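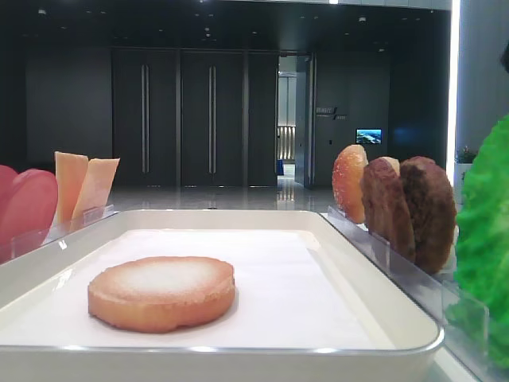 Which part of a burger should go down first? The bottom bun, cut face up, placed where the remaining layers can be set on it without moving it again.

Cadi Watkins has laid out assembly stations for Wuvach since September. Her feature layout for the Vivano counter is built on a tray with a station on either side. Every layer gets a fixed address, and the builder works inward.

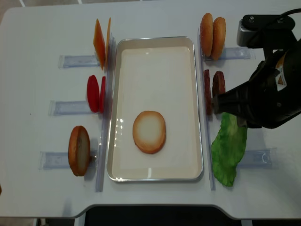

Reach is the main variable. Watkins allows 25 centimeters from tray center to any ingredient and treats anything longer as a fault in the plan. Storage on edge keeps the footprint small. Cheese and tomato share the left side, one row each, and a slice can be taken by its rim with the faces left alone. Clear plastic also shows at a glance which row is running low. 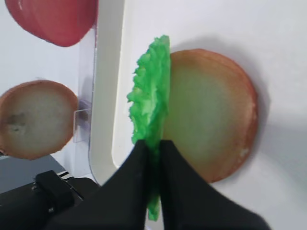

Where does the lettuce belong? Opinions differ, but Watkins puts it directly on the bottom bun, where it slows juice from the patty.

The leaf is the awkward layer. Patties and slices have a regular outline and land flat. A ruffled leaf springs back and tilts whatever is set on it. Her instruction sheet calls for one leaf, centered by eye — no folding. Model food is used for layout trials, as it holds its shape through 500 builds. 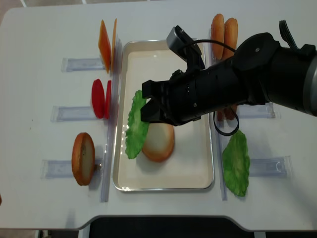
Karagiannis wrote to say that the sides should be swapped, with patties on the left, and that a second tomato slice is wasted on any bun of ordinary size. Watkins has tried the swap. Build time did not change, and the Vivano plan stays as drawn. The tomato question is open.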